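How do you sort mismatched wooden chopsticks back into pairs?
Asked in Kitchen & Home, Wurside board

Got a whole pile of wooden chopsticks, some plain, some with a printed pattern on the upper part. All diffrent sets, all mixed up. Want to pair them and box them before we move in March. Checkered cloth on the kitchen table, dumped them out, now stuck. Plain ones all look the same to me. By length? By pattern?? Blue flower ones are easy at least.

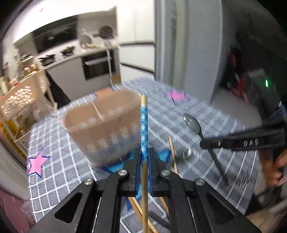
Kidus Habte
Pattern first, always. Then stand the plain ones tips down on the table and match by height. Took me 10 minutes for a drawer full. Rubber band each pair or your back where you started.

belay_9
just buy new ones, pack of 100 is cheap

Endport Mom
Don't toss them! Check the tips too, some taper more than others and a bad match is annoying to eat with. Leftover singles = plant stakes. Wash and dry overnight before boxing, mine went moldy once bc I was in a rush. Spoons in a seperate bag.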